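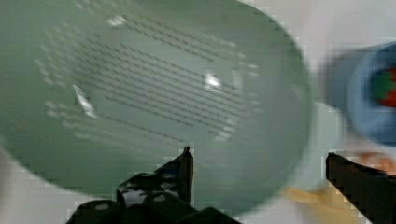

Kitchen table arm: pre-run safety checklist, with comments
Bruvville Shared Workshop, bench side
Checked September 19, 2026

This is the list we go through before the motors are switched on, and it has grown a good deal since July, when it was a few lines on the back of a parts box (I still have it, and the ink has run). The arm is a home build on a Duveo base kit, with a Hunance controller in place of the one it came with. If you have used the table before you'll know most of this, but please read it anyway, as I've changed the wording on the cables and added two whole items about the gripper.

Mark each line OK, SEE NOTE or STOP. A STOP means the power stays off until it's put right, even if it's five minutes to closing and you only wanted one more go.

BEFORE POWER

1. Main switch off, key out. OK.

2. Table steady, feet locked. OK. I leaned on every corner in turn and it stayed put, which is a great improvement on last time.

3. Base bolts tight. OK. They want the 13 mm spanner from the drawer, and please put it back in the drawer! One of them took a tiny nip of a turn, the rest were sound.

4. Floor line clear, 800 mm all the way round. SEE NOTE. The tape has lifted near the door and somebody's heel will catch it sooner or later. I've pressed it down for now and put a new roll on the shopping list.

5. Toaster oven unplugged at the wall, lead tied back. OK. It's there for practising doors and shelves and is never to be live with the arm powered, however nice a slice of toast would be.
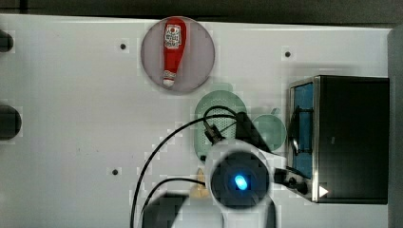
R. Ngui

6. Cables. SEE NOTE. The long black cable goes across the table in a wide sweep and passes over the colander, and there's another loop above that. I don't mind a cable with a bit of slack in it (I'd much sooner have slack than a cable pulled tight at the elbow) but I don't like one lying over something the gripper is meant to pick up. Lift the colander and you lift the cable too. Either move the colander to the plate side or clip the cable back before you begin, and then walk the arm through its reach by hand and watch where the slack ends up.

7. Cable connectors fully home. OK. Push, then a gentle tug. The one near the base of the gripper is the one to be fussy about, and I did it twice.

8. Gripper fingers, with the power off. OK. No cracks, no wobble, screws snug. Run a fingernail along both edges. If it catches, stop and have a proper look under the lamp.

9. Things on the table. OK. Nothing glass, nothing sharp, nothing heavier than the arm is rated for. Bowls and plates sit flat, and the bottle should lie down on the plate, not stand up where an elbow can send it rolling.
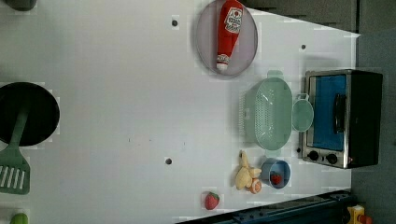
I'd add that the pan and the spatula need a second thought each time. A long handle is a lever, and if the gripper takes hold at one end the other end swings a surprisingly long way. Turn handles inwards and keep them away from the side where people stand. The small pieces, the fruit and so on, are much less worry, although a strawberry on the floor is a fine way to go over on your ankle, so do pick up any that drop (arm stopped first, please).

WITH POWER ON

10. Stop button tested. OK. Press it while the arm is moving slowly, check that it stops and stays stopped, then twist to release. Do this every session and not just the first of the month. The person holding the program must be able to reach the button without stepping over anything.

11. Speed limit set to 200 mm per second in the Hunance menu. OK. It goes back to the factory figure after an update, so look at it with your own eyes.

12. One slow pass with the gripper empty. OK. Smooth all the way, with a faint tick at the shoulder that I've heard since the summer. I've written it in the book and will take the cover off when I've got a free evening.

13. Everyone behind the line, hair tied, sleeves up, lanyards off. OK.

TO PUT RIGHT

Tape by the door (item 4), more cable clips (item 6), shoulder tick to be looked into (item 12). None of these is a STOP, and the table may be used meanwhile so long as the cable is clipped back as described. Please add your own comments underneath in pen, as the pencil ones rub off.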